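About Clunis

Clunis is a research group working on learned control for robotic suturing. Iraklis Xenos founded it in January to test one method, called Hirken, on bench tasks with synthetic pads.

Hirken splits a stitch into 3 phases – needle pass, wrap, and cinch – and trains a separate policy for each. A small supervisor model picks the phase from the wrist camera views. Wrapping black thread around a steel jaw is the hardest phase to learn, as slack changes the shape of the loop on every attempt.
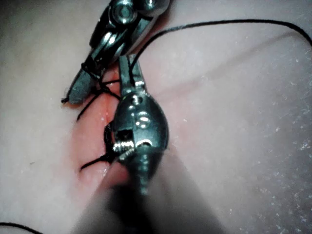

How much data does a new policy need?
We train each phase on 50 teleoperated demonstrations and evaluate it on 100 trials.

Trials are scored from video by 2 reviewers working separately. A trial counts only if both accept the knot, and failed trials stay in the published set.

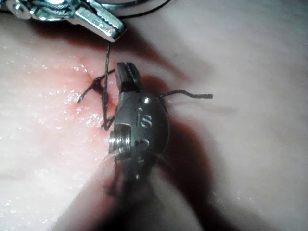
Scoring sheets are released with the model weights under the name Katsaros. Our current work concerns recovery: when the cinch policy loses the tail, the supervisor returns to the wrap phase – the stitch is not restarted. Results on this are preliminary.

Page last revised Jul 5, 2023.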